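Print this page | E-mail this page

Search this site Enter keywords Go

Pumphrey Room Progress Report
January 20, 2023

Well, we have a table! I know that sounds like a small thing to lead with, but if you saw the room back in July you'll remember the old benches shoved along every side and the filing cabinets nobody had a key for. All of that is gone now. The wall got its off-white coat (two coats in the end, the first one dried patchy and I couldn't live with it), and the new white tabletop from Cluvmont went in right after. It's a plain, smooth top with a straight front edge, just as we asked for in the proposal, and I'm very happy with it. 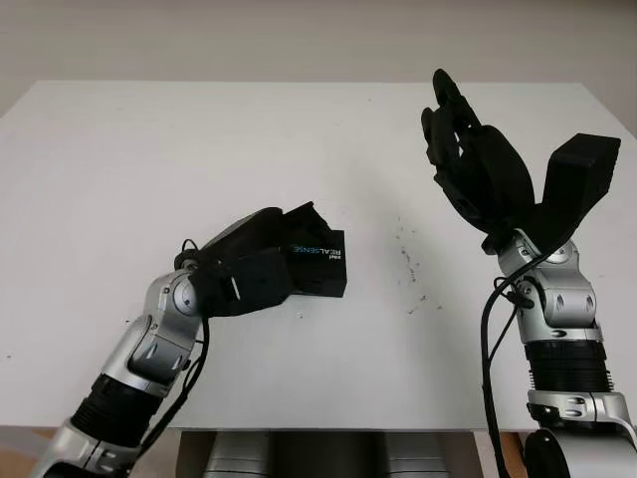
The new table and wall, with a small RealSense box in the left hand.

Where the money went

The table came in at $643 delivered, and the paint, filler, rollers and drop cloths came to $768 altogether. The paint line is higher than I'd planned, mostly on account of the filler — the wall behind the old benches was in rough shape and it swallowed tub after tub. I've moved a little over from the shelving line to cover it, and you'll see that on the attached sheet. Receipts are in the shared folder under Pumphrey, all except the Estex one for the drop cloths, which I've asked them to send again.

Nothing has been spent on chairs. The ones from Plindon are fine and they fit under the table, so please leave that line where it is until spring and we'll talk about it then.

Wear and upkeep

I promised to keep an eye on the small stuff as well as the big purchases, so I've started a page in the log for anything that looks tired. Fingertips are at the top of it. One pad still has its fine grippy texture along most of its length, but the very tip looks worn and a little torn, with a ragged edge. There's also a black block of padding tucked under the finger plate that looks cracked and crumpled. I've put both down for replacement out of the supplies line, and I'd like to order 6 pads in one go so we have spares in the drawer (shipping costs the same either way!). A wipe-down is on the list too, there are a few specks of dust on the housing.

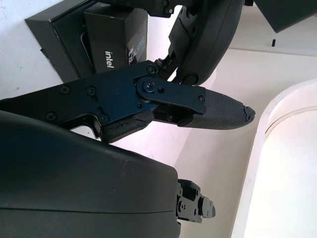 What's still open

Shelving. I've got quotes from two places and neither one is great. The cheaper one can't do the short wall without a gap at the end, and the other wants a deposit before they'll even come and measure. I'm leaning toward the cheaper one and living with the gap.

Lighting. The ceiling lights are the old ones and I'd like to try the room through the darker weeks before asking you for anything new. The pale wall has helped a lot more than I thought it would, so this may turn out to be money we can keep.

Fasteners and covers. I'm adding a regular check of the screws on the finger joints and cover plates to the log, with a column for the date and one for initials. It's a ten-minute job with a Phillips screwdriver and a decent lamp, and I'd sooner have it written down than trust my memory.

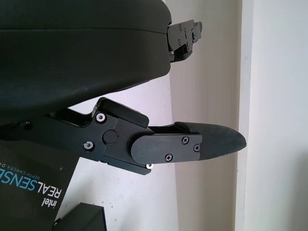 The floor is the other thing I keep going back and forth on. We budgeted for mats along the front of the table and I still want them, but the first samples from Estex curled at the corners and I wasn't going to sign for those. A second set should be here in some 3 weeks. If those lie flat I'll go ahead and order, and the cost stays inside the line you already approved.

Could you let me know two things when you get a chance? First, whether the shift from shelving to paint is okay with you as it stands, or whether you need the form for it. Second, whether you want the next report in the same layout — I can split the spending out by month if that's easier on your end. I'll hold off on the pad order until I've heard back.

Print this page | E-mail this page

Contact us | Copyright 2023 Pumphrey Room Project | Back to top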